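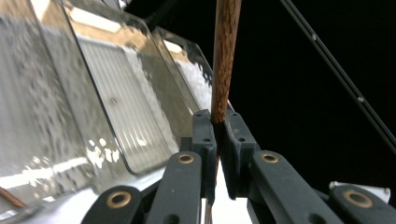

**Chopsticks** are pairs of slender sticks of equal length, used for cooking and eating across much of East Asia and, by now, in kitchens just about everywhere. They are held in one hand, with the lower stick resting still against the ring finger while the upper one does most of the moving.

## Materials

Wood and bamboo are the old favorites, being light, cheap and kind to the teeth – metal is common in Korea, and lacquered pairs turn up all over Japan. Wooden sticks like a little care: a quick wash by hand, a good dry, and a rub of food-safe oil once they begin to look tired.

## Shape and length

Chinese chopsticks tend to be long and blunt, which suits a table where dishes sit in the middle and everybody reaches. Japanese ones are usually shorter and come to a finer point, a great comfort to anyone picking bones out of a piece of fish. Cooking chopsticks are longer again and keep the hand well away from hot oil.

## The Grurkwood collection

The small museum at Grurkwood holds roughly 1,000 pairs, most of them gathered by Hsin-yi Lui over 31 years of travel and later cataloged by Corentin Chevalier. They fill 2 rooms, and the lacquered travel sets, with their snug little cases, are the ones visitors linger over. A further gift, from the Pruvost family of Rumley, is kept in storage and brought out each December.

## See also

- Table manners
- Lacquerware
- Spoon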